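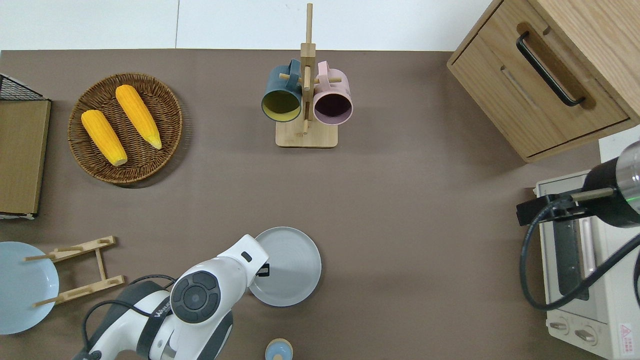
Two ears of corn in the basket, mugs on the stand.

March
By the Tirnik Supper Club newsletter desk

Speaker notes: cooking for one without going broke or bored

Okay, hi everybody. Wait for the chairs to stop scraping. Water is on the left, clicker is on the right, don't mix them up again.

Start with the freezer story. When I moved into my place on the Kutier side of town I had a freezer drawer the size of a shoebox and I cooked like I still had four roommates. Giant pot of chili, every time. By the third night I couldn't look at it, and by the fifth I was ordering noodles from Diệp and pretending the chili wasn't there. (Pause. People usually laugh at this bit because they all have a chili.)

So one winter I kept every receipt, groceries and takeout both, in an envelope on the fridge. Three months of it came to $642 for groceries and $498 for takeout. I looked at those two numbers side by side for a good long while! I was buying the food and then paying again to avoid eating it.

Next part, shopping. I used to write a list of meals, seven dinners, very proud of myself. Now I write a list of things that get along with each other. Eggs, a cabbage, rice, one bunch of something green, a lemon, a can of beans, whatever's in season. Cabbage is the hero here, I will talk about cabbage all night if you let me, so somebody wave at me. It keeps for weeks, you can cut off what you need, and it's good raw or fried or dumped in soup.

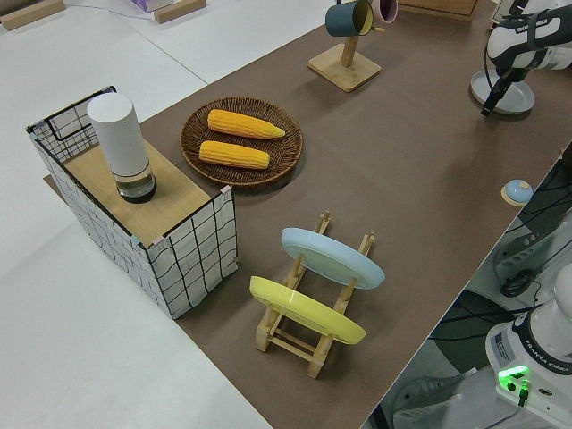 And buy from the loose bins when you can! A bag of six onions looks like a deal until four of them sprout. One onion is a perfectly respectable purchase. Same goes for carrots, potatoes, ginger. At the Prustico market you can ask them to cut a squash in half and they'll do it without a fuss, and I felt silly the first time I asked, and then I never felt silly again.

Slow down here, I always rush the next bit.

Halving recipes. Most of it is simple division, except for eggs and baking time. For half an egg, beat it in a cup and use half, and the rest goes in tomorrow's fried rice. For a smaller pan, start checking early. My little loaf pan is done a good while before the recipe card says, and I burned two of them before I learned to trust my nose. Salt, go easy and taste at the end. Garlic I don't halve. That's a personal choice and I'm not taking comments on it.

If the room is awake, ask who owns a small skillet. Mine cost me $22 at a yard sale, and it's the one pan I'd grab on my way out the door. Big pans make one portion of anything dry out at the edges, and then you blame yourself when it was the pan all along.
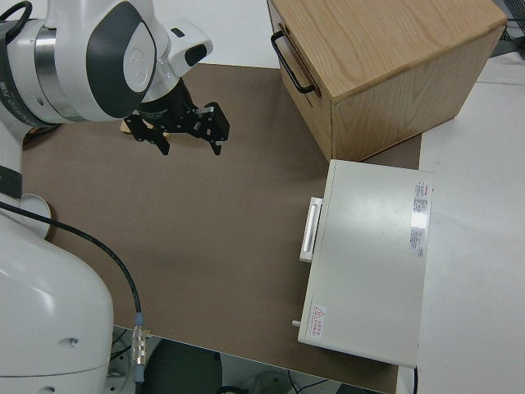
What do you freeze when you only have one small drawer?

Flat bags of soup and cooked rice, mostly, each one a single meal, with the name written on before it goes in. Bread too, sliced first so you can take out two pieces at a time.

(If they ask about freezing potatoes in soup, say the texture goes grainy and I leave them out.)

Okay, eating alone. This is the part I nearly cut last time and then three people came up afterward to talk about it, so it stays. I ate standing at the counter for years, out of the pot, phone in the other hand. Now I sit down and use a real plate. Some nights it's toast and a fried egg and I still sit down. I put the radio on. It takes the same amount of time and I like my evenings more, so there you go.

Also, invite one person over. One! You already have a pot that feeds two, and nobody expects a dinner party if you say "I'm making soup, come at six."
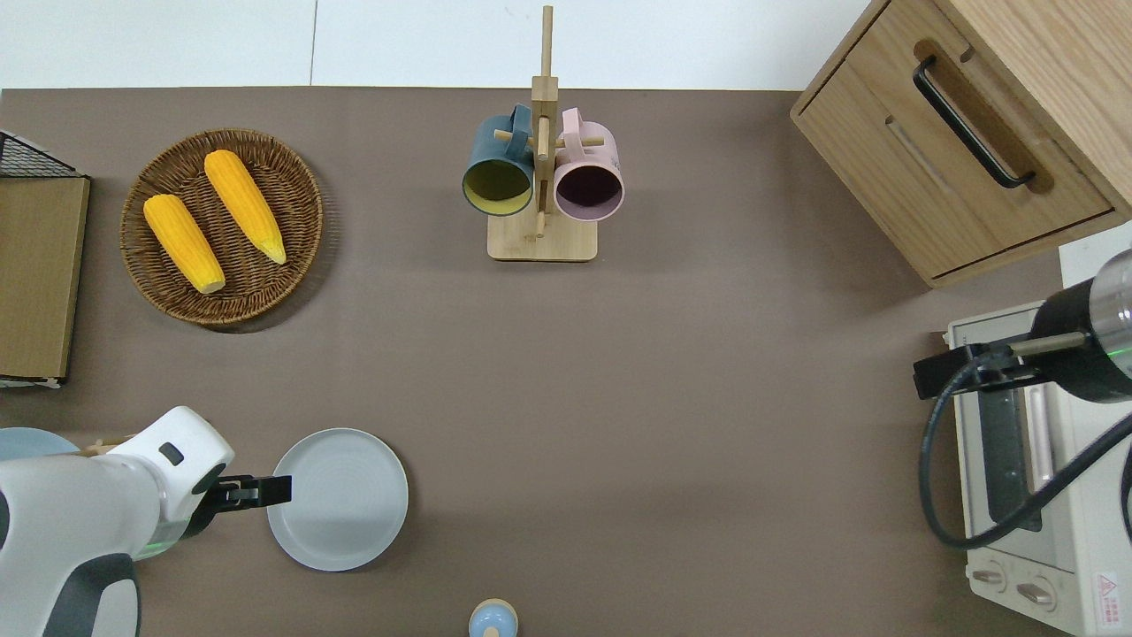
A wicker basket keeps the corn together on the tabletop.

Handout reminder: the sheet has the shopping list, the halving chart and the cabbage soup. I printed 195 copies, so take one for a neighbor. The soup wants caraway seed, and the sheet forgot to say so, please write it in.

Questions until they flick the lights. Pick up the clicker before leaving.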